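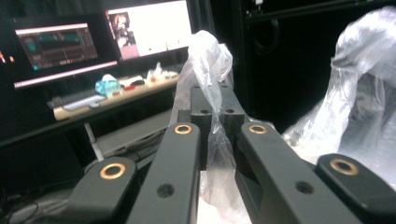
Crumpled bag, clear plastic

Zirnen Community Help > Household Waste and Recycling

Print | E-mail

Clean plastic bags in the blue bin

Posted by Mellor Tenants Office, Feb 16, 2022

Our office manages 74 apartments at the Mellor building. In the last collection, two of our blue bins were left at the curb with a tag reading "film present." The residents concerned had rinsed their produce bags and bread bags before putting them in the bin, and they believed in good faith that clean plastic of any kind was accepted. The printed guide issued to us when the building opened states only "plastics, clean and empty."

We would be grateful for guidance on three matters. Are thin bags accepted in the blue bin at all? If they are not, where should residents take them? And does a bag with a recycling symbol printed on it receive different treatment? We intend to post a revised notice in the mail room and wish to have the wording right before it is printed -- the last notice remained on the wall for years. 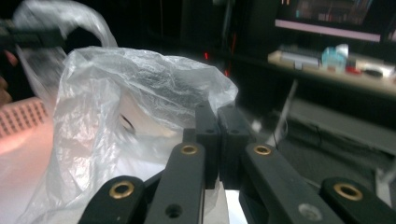
Endetti Front Desk

Bags are not accepted in our building. We put ours in the trash. You should call the hauler.

Rokolano Reuse Center

The previous reply is correct that thin bags should not go in the blue bin, but residents need not place all of them in the trash.

Bags and other film wrap around the rotating parts of the sorting line, and the line has to be stopped so that they can be cut away by hand. The condition of the bag makes no difference on this point. A tagged bin will be collected on the next regular date once the film has been removed, and there is no charge for a first tag.

The Center accepts film separately at the side entrance during normal opening hours. Accepted items are produce bags, bread bags, grocery bags, dry-cleaning covers and the outer wrap from paper towels. Each must be empty and free of crumbs, with paper labels and receipts taken off.
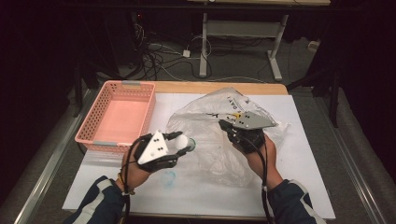
Items we are unable to accept include cling wrap, frozen food bags, chip bags, and any bag marked "compostable." Compostable bags are the most common problem in our film bales, and residents should be asked to check for that word before dropping off. Zipper bags are accepted if the slider or zipper strip has been cut away.

With regard to the printed symbol, it identifies the type of resin. A 2 or a 4 on a grocery bag means that we can take it at the side entrance. It does not mean that the bag may go in the blue bin.

For a building of your size, we suggest a single lidded container in the mail room, lined with one large bag, and a designated person to bring it to us. Larger loads should be arranged 14 days ahead through the Center's office. The revised sorting guide is expected in May and will include a separate line for film. Until then, the following wording may be used on your notice:

"No bags or wrap in the blue bin, even if clean. Please use the container in the mail room."

Mellor Tenants Office

Thank you. The wording above will be used. We will ask the building's owners about a container -- there is some space beneath the parcel shelves -- and will contact the Center's office regarding a first drop-off.

Print | E-mail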